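Boltik: tools for recordings from hand-held grippers

README and data card, last changed 6th November

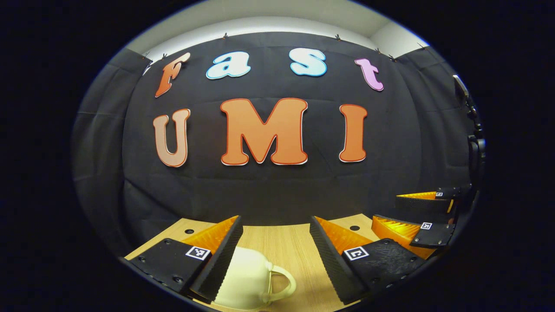
Boltik is a small set of command line programs which take raw fisheye video from hand-held grippers and turn it into episodes that a policy can be trained on. It was written in Hiltport for our own needs, and for this reason some choices are narrow. If you record with another lens or another finger design, you will have to make your own calibration file before anything else.

What is included

boltik-split cuts a long recording into episodes.
boltik-width finds the square markers on the two fingers and gives the opening between them for each video frame.
boltik-pose estimates the path of the camera.
boltik-pack writes everything into one archive per session.
samples/ holds 44 short episodes of table tasks, for testing the installation. They are not enough to train a useful policy.

Installation

Python 3 is required, and a Linux machine. Unpack the release, go into the folder and run

pip install -e .

After this, run boltik-check. It processes 2 of the sample episodes and compares the result with stored values. A small difference in the last digits is normal between processors.

How the finger opening is measured

Each finger carries its own marker. The program detects both, corrects the lens distortion, and computes the distance between the marker centres. This distance is then converted with the values in gripper.yaml. These values must be measured once for every gripper, with fingers fully closed and fully open. Please do not copy them from one gripper to the other, even when both were printed from the same files. We did this in the beginning and lost a week of recordings.

When one marker is hidden, the program uses the position of the other and assumes that the fingers move symmetrically. When both are hidden for more than 7 frames, the part is marked "width_missing" and boltik-pack leaves it out, except if you give the option --keep-gaps.

Two grippers in one view

This was the hardest part for us. In a wide view the second gripper often enters from the side, and its markers look the same to the detector if the numbers are the same. Therefore every finger needs a different marker number, and the numbers must be listed under "own" or "other" in gripper.yaml. Markers listed as "other" are ignored by boltik-width, but they are saved, and boltik-pose removes their area before it looks for image features. A moving gripper is a bad thing to localise against.

Plain dark cloth behind the table gives few features also. If the path jumps, put some printed letters or other flat shapes with strong edges on the cloth and record the mapping video again. Wood grain alone was too weak in our tests.

Data format

Each archive contains the video, the camera path, the finger opening and a text file with the name of the task. Times are in seconds from the start of the episode. Positions are in metres. Rotations are stored as quaternions, with the scalar last.

Known problems

Splitting fails if the recording begins with both fingers already closed.
The Vulent exporter is old and does not write the second gripper. Use the Chauvin exporter if you need both.
Memory use is high for long sessions, some 54 gigabytes in the worst case we had. Splitting the session first helps.

Contact

Questions and corrections go to Olga Serrano, who maintains the code. Please attach gripper.yaml and the full output of boltik-check to your message.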